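The Phuthong Letters

The Phuthong Letters is a work of popular military history by Garba Adeleke, first published by Monley. It follows a supply battalion through the last two years of a border war, using letters that the soldiers sent home and the replies that reached them. The book runs to 285 pages in its first edition, not counting the notes.

Background

Adeleke worked as a high school history teacher before he began writing full time. His first book, a short study of army field kitchens, sold poorly but brought him mail from former soldiers and their families. One of the people who wrote to him was Rattana Srithong, whose father had served as a clerk at the Phuthong depot. She had kept his papers after his death and offered to translate them.

The papers turned out to include the depot's mail register, which listed 3501 items sent or received. Most of the letters themselves were gone. Adeleke and Srithong spent several years tracing the families named in the register, and 100 of the letters they recovered are printed in the book, some in full and some in part. Srithong translated all of them and wrote the notes on place names.

Contents

The book is divided into two parts. Part 1 covers the building of the depot, the arrival of the battalion, and the first rainy season, when the road to Ranton was closed and food had to be carried in on foot. Part 2 begins with the February offensive and ends with the closing of the depot after the ceasefire.

Adeleke gives little space to generals or to the peace talks. Fighting is described mainly as it was heard from the depot, and the battle for the Ranton bridge takes up only a few pages. Much more attention goes to trucks, rice, pay, illness, and the mail. A chapter on army censors compares passages that were blacked out in one letter with the same news left untouched in another.

The letters are printed in the order in which they were received, so that some answers appear before the questions. Adeleke explains in his preface that he wanted readers to feel the delays in the post. 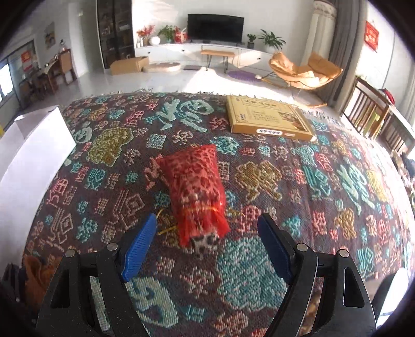
Reception

Reviews were mostly favorable. Critics praised the translations and the chapter on the censors, and several noted that the book could be read without prior knowledge of the war. The main complaint was about the maps, which were printed too small to show the road between Phuthong and Ranton. Some reviewers also felt that the second part moved too quickly through the final months.

Later editions

A paperback was issued by Clovex in April 2023. It has larger maps, a corrected index, and an afterword by Srithong about the families who supplied letters. The text of the main chapters was not changed, apart from the spelling of several names in the register.

See also

Military mail
Postal censorship
Oral history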